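How to Plan a Small Guesthouse Stay for a Mixed-Age Family Group

My sister-in-law and I have organized the family get-together for longer than I care to admit, and the last few have all been in small guesthouses. We started in big hotels, where half the family would disappear to different floors and we'd only see each other at breakfast (if then!). A small place suits us so much better, but it does take a bit more asking and a bit more writing down, so I thought I'd share how we go about it. Our last stay was nine rooms at the Clindine, a lovely old inn up in the hills with a long porch and very patient owners.

Step 1. Settle the headcount before you call anyone

I know it's tempting to ring around first and see what's free. Please don't! A small guesthouse may have to turn other guests away to hold rooms for you, and it isn't fair to book for 19 people and arrive with 12. I send one message to the whole family, give them a deadline, and then I count only the people who said yes. "Probably" goes on a separate list. Write down ages for the children, too – some places charge by the bed and some by the person, and a toddler in a crib is often free.

Step 2. Ask about the beds, room by room

"Double room" means different things in different places. Ask which rooms have one big bed, which have two singles, and which can take a cot or a rollaway. Then ask about stairs. My uncle Gopinath doesn't do stairs anymore, and one year we put him on the second floor by mistake and my poor cousin had to swap rooms at ten at night with her bags already unpacked.

Other things worth asking while you have the owner on the phone:

Which rooms share a bathroom
Whether the walls between rooms are thin
What time the kitchen closes, and whether you can make a bottle or a cup of tea after that
Where the cars go, and whether a van will fit
Whether there's one big table, or whether you'll be split up for meals

Step 3. Get the deposit terms in writing

Bendik Fjeld, who runs the Clindine, sent us a plain one-page email with everything on it, and I wish they were all like that. You want to know how much the deposit is, when the rest is due, and what happens if one room drops out instead of the whole party. That last one catches people. Some inns treat the group as a single booking, so a single cancellation can cost you the group rate. Ask kindly and most owners will give you a little room to move, especially outside the busy season. We go in March for exactly that reason.

Step 4. Plan for one rainy afternoon

You'll have one, I promise. Ask if there's a sitting room your group can use, and find out if any other guests will want it at the same time. We pack a bag with two decks of cards, a jigsaw, plain paper and plenty of crayons, and it has saved us more than once. The grown-ups end up drawing, too. Last time Prapai drew every one of us as a farm animal, and I'm still not sure how I feel about mine. 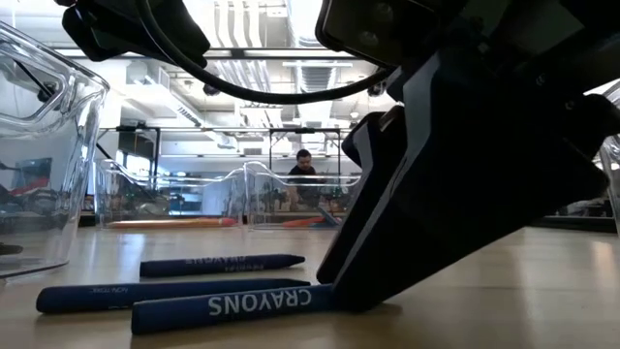 Step 5. Make the room list and send it ahead

Once you know who's coming and what the rooms are like, write it all out on a single page. I put the room name or number, who's in it, the arrival time, and anything the kitchen should know about. Send it to the owner a week before, and to the family the same day so any grumbling gets done early. Put light sleepers at the far end of the hall. Put the grandparents near the bathroom, and the teenagers wherever you like – they'll sleep through anything.

Step 6. Pick one person to settle up

A family checking out one room at a time can hold up the front desk all morning. We have everybody pay me beforehand, and I pay the inn in one go the evening before we leave. Check the bill slowly and with your glasses on. Extra breakfasts, firewood and that bottle of wine your brother forgot to mention all tend to turn up at this point.

Leave something for the people who cleaned the rooms as well. We pass an envelope around at the last dinner and hand it over in the morning, along with the keys (all of them, please – I once mailed one back from three states away).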